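Can a robot arm do the washing up and wiping down yet?

Home > Gadgets and Machines > Robots

Posted by Ladan Mahmoudi, July 2022

Hello all, hoping someone can talk sense into me or cheer me on. I run a tiny soup kitchen counter in Olville (just me and my sister, two rings and a sink) and by closing time I'm dead on my feet. My cousin keeps sending me clips of robot arms putting bowls in racks and wiping worktops, and now he's found a second-hand one and wants to go halves on it with me. I'd love it to stack the dishes and give the table a once-over while I cash up. Is any of this real yet, or would I be buying a very expensive coat hook? I can follow instructions but I can't write programs. Budget is small!

Afshin Parsa

Short version, keep your money for now. The arm is the cheap bit. It's everything after that which costs you, the mounting, the gripper, the evenings.

Azadeh Najafi

Afshin's a bit gloomy but I can't say he's wrong. I've been playing with this sort of thing for over 24 months, mostly at the shared workshop in Tanska, and I'd put it like this - if the same thing is in the same place every time, a machine can already do it and do it all day. A bowl that might be anywhere, any way up, with a spoon in it or not, is still hard work. Mine managed a plastic tub lovely, then spent a whole evening pinching the air next to a saucer.

Shiny metal is the worst in my experience. The camera sees the lamp in the rim and gets the edge wrong, and then the fingers come down on the table instead. I ended up sticking a strip of Korkex cork tape round my dishes so it had something dull to look at, and that helped a lot. Plain backgrounds help too, so clear the clutter off the back of the counter before you try anything.

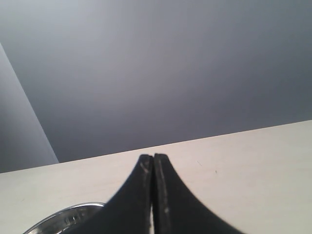 Black fingers, pressed together in this one, with the table and the grey wall behind. 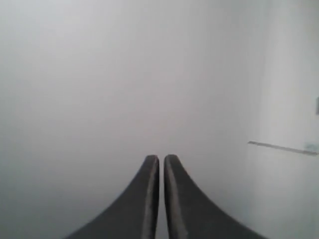

Does the arm need to be screwed to the worktop?

A small one can usually be held with two good clamps, as long as the worktop is solid and doesn't flex when you lean on it. Follow the maker's fixing instructions if they ask for bolts.

As for wiping, that's a bit nearer than the dishes. A cloth doesn't mind being a centimetre out, you can set a simple back and forth path and leave the corners for yourself. But you'd still have to clear the table first, and wring the cloth, and by then (I say this with love) you've nearly done the job. I'd borrow before buying. Ask at any workshop near you and take one of your own bowls along, don't let them show you with theirs.

Farhad Hassanpour

Get a dishwasher. I paid 351 for a reconditioned counter-top one in May and it does bowls, spoons, the lot. Needs a water feed and a drain so measure up under the sink first. Can't help with the table, we use a cloth.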